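Cómo suavizar los bloques de acciones en un control bimanual sin perder reacción

Escrito por Negin Shahbazi. Nivel: intermedio. Necesitas Python 3.8 y una política ya entrenada.

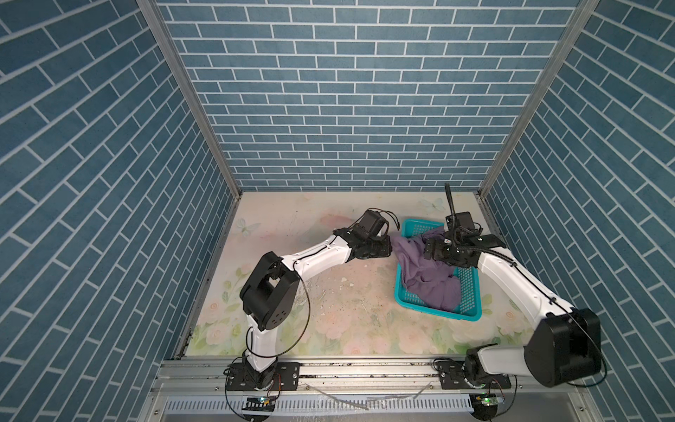
En este tutorial explico cómo unimos los bloques de acciones (en inglés, action chunks) que produce una política de imitación, para que dos brazos trabajen con tela sin dar tirones. El código pertenece a Wamska, nuestra pequeña biblioteca de control, pero la idea se puede copiar en cualquier otro sistema. El español no es mi primera lengua, así que pido paciencia si alguna expresión suena rara. Los términos técnicos los dejo en inglés cuando la traducción confunde más que ayuda.

El problema

Nuestra política recibe las imágenes y los ángulos de las articulaciones, y devuelve una secuencia de acciones futuras. Si se ejecuta la secuencia entera y después se pide otra, en la unión aparece un salto. Con una pieza rígida este salto molesta poco. Con un paño es otra cosa: la pinza puede tirar de un pliegue, la forma del paño cambia y la política ve una situación que no estaba en las demostraciones.

La solución conocida es pedir una predicción nueva antes de terminar la anterior y mezclar las dos. Lo difícil es decidir con qué pesos y desde qué instante.

Paso 1. Separar la inferencia y el control

El bucle de control no debe esperar a la red. Usamos dos hilos: uno calcula predicciones y las deja en un búfer, el otro lee del búfer y manda consignas a los motores. En el archivo control.yaml se escribe así:

control_hz: 200
chunk_len: 9
replan_every: 4
blend: exponential

El valor control_hz es la frecuencia con que se envían consignas. Los otros dos números se cuentan en pasos de la política, que es más lenta. Entre un paso y el siguiente, Wamska interpola linealmente los ángulos.

Paso 2. Guardar el tiempo de la observación

Cada bloque tiene que llevar la hora en que se tomó la observación. Muchos ejemplos guardan la hora en que terminó la inferencia, y yo también lo hice al principio. El resultado es un retraso pequeño y constante que parece un error de calibración. Parviz Jalali encontró este fallo en mi código después de que yo había recalibrado las cámaras dos veces.

obs = sensors.read()
t_obs = clock.now()
chunk = policy(obs)
buffer.push(chunk, t_start=t_obs)

Si la inferencia tarda mucho, las primeras acciones del bloque ya están en el pasado. Hay que descartarlas, no comprimirlas. El método push lo hace solo cuando drop_stale está activo.

Paso 3. Mezclar las predicciones

Para el instante t se buscan todos los bloques que contienen una acción válida y se calcula una media con pesos:

w = exp(-k * edad)
accion = sum(w * a) / sum(w)

La edad se mide en pasos de la política. En esta versión, la predicción más nueva pesa más. Atención: hay implementaciones con el orden contrario, donde pesa más la antigua. El movimiento sale muy suave, pero el brazo tarda en corregir si la tela resbala. Empieza con k = 0.2 y súbelo poco a poco.

Paso 4. No mezclar la apertura de la pinza

Esta parte me costó más entenderla. Si una predicción dice «cerrada» y otra dice «abierta», la media es una pinza medio abierta, y una pinza medio abierta suelta la tela. Por eso tratamos la apertura aparte:

accion.grip = buffer.latest(t).grip

Cuando la señal oscila entre dos estados, añade una histéresis: cerrar por debajo de 0.4 y abrir por encima de 0.6. Con un solo umbral, nuestras pinzas temblaban justo en el momento de agarrar.

Paso 5. Mantener los dos brazos en el mismo reloj

Los dos brazos salen de la misma predicción y tienen que usar el mismo búfer. Nasrin Najafi probó un búfer para cada brazo, con la intención de que una placa lenta no frenara a la otra. Los movimientos individuales eran correctos, pero la coordinación se perdía — un brazo levantaba el borde antes de que el otro llegara a su sitio. Si una de las placas no responde, es mejor parar los dos:

if not left.ok() or not right.ok():
 robot.hold()
 buffer.clear()

El clear es necesario. Sin él, al reanudar se ejecutan restos de un plan viejo.

Paso 6. Revisar el registro

Antes de conectar los motores, ejecuta el programa en seco con un episodio grabado:

wamska replay --episode 2457 --dry-run --plot jerk

En la gráfica busca picos regulares. Si coinciden con replan_every, la mezcla es demasiado débil o las horas están mal. Si los picos son irregulares, mira primero si el hilo de inferencia se queda sin datos; el contador se llama buffer_underrun y debe quedarse en cero.

Errores frecuentes

El brazo se queda quieto unos instantes y después corre: casi siempre es drop_stale desactivado.

El movimiento es suave, pero la pinza llega tarde al pliegue: sube k o baja replan_every.

Todo funciona en seco y tiembla con motores: revisa las ganancias del controlador de posición antes de tocar la mezcla. Chinyere Afolabi tiene preparada una página sobre este ajuste y pondré el enlace cuando esté publicada.

La próxima parte tratará de cómo grabar las demostraciones y cómo alinear sus horas con las de las cámaras.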